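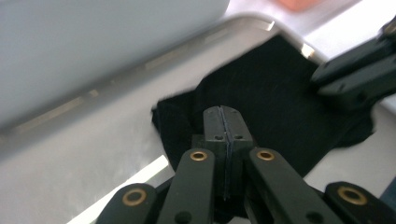
Home News Projects Events About

Search this site Enter keyword Go

Laundry count passes 900 at Helley
Jan 4, 2019

We're back from the break and I have numbers! As of this morning the cloth-handling set at Helley stands at 1,121 recorded tries, and 907 of them made it through checking. The rest got tossed, mostly for boring reasons (a sleeve of mine in the way, a recording that quit early, one entire afternoon with the clock set wrong).

If you haven't followed along, we do each little job by hand with the grippers, over and over, and the learning system at Utel gets the recordings to copy from. Dark cloth is this month's headache. A wad of black fabric with dark grey fingers closing on it is hard enough for me to read, and the folds just vanish, so I've been asking for a lot more of it. Pale towels were a breeze next to this.

I did 53 tries on Wednesday and my thumbs are still mad at me. We now stop for a break after every 30, which I fought at first and have completely come around on.

Next up, the Brilidach people want to run the same jobs in their own space, with their own lights and their own pile of old shirts. I'm excited about that one! The Mac Suibhne room is ours until July, so come by if you want a turn. Bring dark socks, we're always short.

Contact | Copyright 2019 Helley | Back to top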